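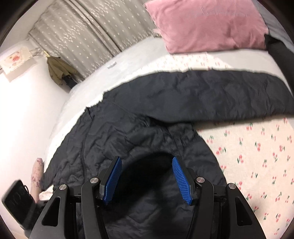
Carla Wendover
Staff Writer, Home and Money

DRUMDEN – Residents who pay to have their winter coats live somewhere else for the summer will be paying more for it this June, after the storage company Nestidness raised the price of its seasonal bag from $13 to $18.

The company announced the change in an email with the subject line "Your coats have exciting news." The news, once readers got past a drawing of a smiling hanger, was the five dollars.

Nestidness runs a storefront on Drumden's main street and a warehouse in Rullthorpe, and its business is simple enough to explain to a coat. Customers fill a large zippered bag with whatever they don't plan to wear until fall, drop it at the counter, and pay by the month. The bags go to Rullthorpe, where the company says the air is kept cool and dry. Several customers at the counter this week remarked that their own apartments are neither, and that they had looked into moving in.

A bag holds up to six adult coats under the company's rules, which were also revised. A padded coat used to count as one coat. It now counts as one and a half, unless it has been "reasonably flattened," a term the new price sheet does not define. A coat with a detachable hood counts the same with the hood on or off, though a hood sent by itself is billed as an accessory. Scarves are free up to the point where the zipper objects.

The half coat has been the main source of friction. A family that sends in four padded coats now has the equivalent of six and a full bag. A family that sends in five has seven and a half, and needs a second bag for what is, on paper, a coat and a half. At $18 a month, that second bag will cost $72 over a four-month summer, which is more than one shopper said she had paid for the coat.

The company's position is that padding is mostly air and that air takes up shelf space. In its email it said the old rule had been written "in a thinner time" and that coats have grown puffier every year since the warehouse opened. It did not supply measurements. It did supply a short guide to flattening, which recommends laying the garment out on a bed, closing all the zippers, and pressing from the hem toward the collar "with calm, even hands." The guide runs to three pages and has a section on morale.

Anyone who would like to skip the calm hands can pay $26 for the Tang bag, a new product the company is introducing at the same time. Tang is a heavier bag with a valve in one corner. Staff at the storefront attach a pump, the bag shrinks to something like the shape of a sofa cushion, and padded coats inside it are counted as one coat each again. In other words, customers can get the old rule back for twice the old price, and they also get a bag in a color the company calls Harvest Citrus and most people would call orange.

The name has confused a few. A clerk at the counter said one customer asked whether it came in powder form, and another wanted to be sure the coats would not smell of anything in October. They will not, the clerk said, or at least they will not smell of orange.

Coats and vacuum bags have a complicated history. Many makers of down jackets advise against squeezing them flat for months at a time, on the grounds that the filling may not spring back all the way. Synthetic padding can hold a crease as well. The Nestidness email deals with this in a footnote, where it says Tang customers should "allow garments a period of recovery" and suggests hanging them in a steamy bathroom. It does not say how long the period is, or where the family is supposed to shower during it.

The dry cleaner two doors down has taken an interest. A handwritten sign went up in its window the morning after the email, offering to clean any winter coat and hang on to it until the first frost at no extra charge. The sign does not mention Nestidness. It does say "ALL COATS COUNT AS ONE COAT," underlined twice. By lunchtime the rack inside the window was full, and a second sign had appeared below the first asking people to please call ahead.

Other households are going back to what they did before any of this existed, which was the space under the bed. The hardware store reports that its flat plastic bins with wheels are sold out, and that the ones without wheels are going to people who have given up on wheels. More are expected before the end of the month.

Customers with bags already in Rullthorpe will keep the $13 rate until they are next opened, the company said. That has produced a small group who now have no intention of opening them. One man at the counter said his has been there through two winters and he no longer remembers what is in it, but he likes the price.

The new rates apply to all bags dropped off from the start of June. The Drumden storefront opens at 9 a.m. and stops taking coats at 5:30 p.m., and the pump needs twenty minutes to warm up.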